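The Prullness table top is now in stock in white, in one size only. We sell it from our workshop in Jultwood, and it is made for kitchens, hobby rooms and small studios where one surface must do many jobs.

## Prullness table top, white

The top has a hard coated surface on a solid core, 28 mm thick. The coating is the same on both faces, so you can turn the top over when one side becomes tired. The edges are sealed in our workshop before packing. We ask you not to cut them, as water can then enter the core.
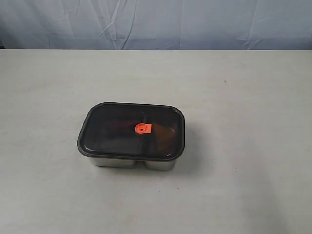
Legs are not included. The top is prepared with six screw points underneath, and these fit our Gultia leg set as well as most flat-plate legs with the same spacing. Please check the drawing in the box before you drill new holes.

**Specification**

- Thickness: 28 mm
- Screw points: 6
- Colour: white
- Finish: matt, both faces
- Price: 199, legs sold separately
- Delivery: flat, in one carton

## Daily care

For normal dirt, a soft cloth with warm water is enough. Dry the surface afterwards, especially near the edges. Do not use steel wool or powder cleaners – they make small scratches which later hold the dirt.
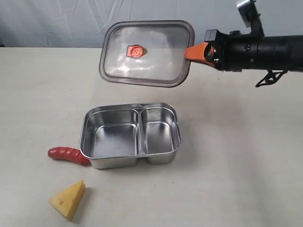 Coffee, beetroot and curry are the most difficult stains on a white top, and it is better to wipe them in the first minutes. For older stains, put a little baking soda on a damp cloth and rub slowly in circles. Storage boxes may stay on the surface as long as you wish. A clear lid with a grey rim, such as this one with the small coral-orange knob, can be washed and left on the top to dry, but put a cloth under it if the water in your area leaves white marks. Hot pans always need a mat.

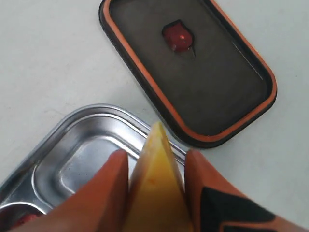

*Lid with orange seal, lying on a pale table top.*

## Ordering

Orders are packed in Jultwood and sent with Workneh, who will agree a time with you by telephone. Please have a second person at home, for the carton is heavy and the driver can bring it only to the front door. The oak version is expected in January, and we do not take orders for it yet.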